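How to read a "tourism will save us" claim

Every region with a closed mill and a nice river gets told that visitors will rebuild its economy. Sometimes they do. Before you repeat the claim in a submission or vote money for it, work through these steps.

Step 1. Find the visitor number and ask who counted. The Utomstead plan promised 2,000 visitors a season. The only count on record was 1,659, and it included people who had stopped for petrol.

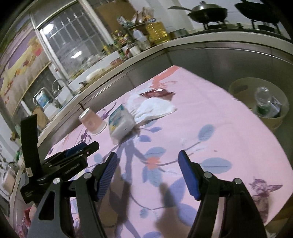
Issue 22, page 12

Step 2. Follow the dollar. If the tour company, the bus and the booking site all belong to someone overseas, very little stays in town. Ask for the share spent on local wages. If the consultant changes the subject, write that down.

Step 3. Check the season. A job that runs from December to March is still a job – but it isn't a replacement for one that ran all year.

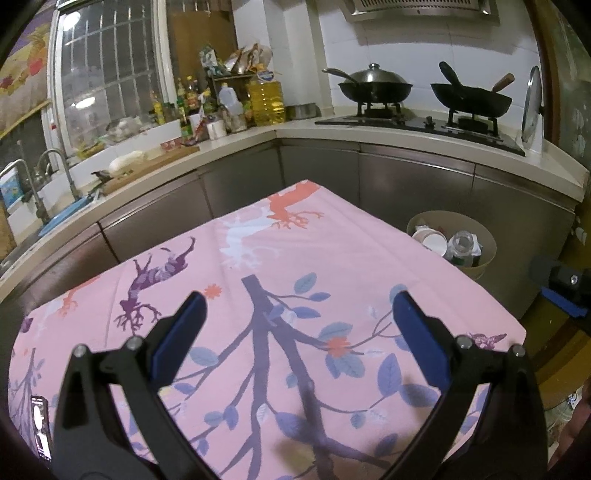
Pink tablecloth with tree print, kitchen table.

Step 4. Look for the costs page. Roads, rubbish, water and rents all go up with visitors. Plenty of glossy plans have no costs page at all, and I'd stop reading there.

Step 5. Ring somebody in a place that tried it. Noeline Paewai did this for Jerlow and got more out of one Tuesday phone call than from the whole feasibility study. Ask what they'd refuse to sign a second time.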